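Unit 7: Phased inspection and the aircraft that is not available

These notes follow the second lecture of the maintenance planning part. Please read them together with the fleet table given in class.

A squadron never has all of its aircraft. In our exercise the fleet at Plosden has 49 training jets, and the planner must decide which of them enter the hangar and in what order. The students often begin with the question "which one is the oldest?" It is more useful to ask how many flight hours remain for each airframe before its next inspection.

Suppose the major inspection is due every 1,000 flight hours, and the structural overhaul comes at 3,000. If all aircraft fly the same amount, they will all arrive at the hangar door in the same month. For this reason the planner makes a staircase: one aircraft has few hours left, the next has a little more, and so on. When the line on the chart is straight, the work of the hangar is even. When it is flat in some place, there will be a queue later.

Three terms you must know for the exam.
Hours remaining – flight hours until the next inspection, counted per airframe.
Turnaround – calendar days from the hangar door in to the hangar door out, test flight included.
Robbing – taking a part from one aircraft to repair another. It doubles the labor, and it must be written in both logbooks.

Homework: draw the staircase for the Sarnley detachment and mark the jet that you would stop flying in January. Half a page of explanation is enough.
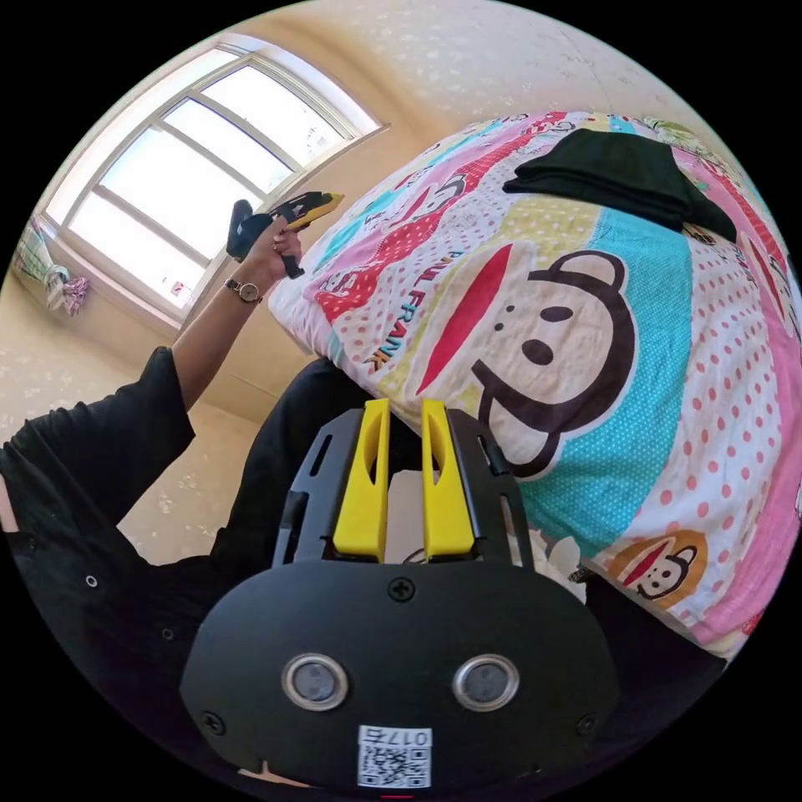
Abdelilah Saber asks if the test flight hours should also be subtracted from the hours remaining, as his chart for Sarnley comes out one step too high without them.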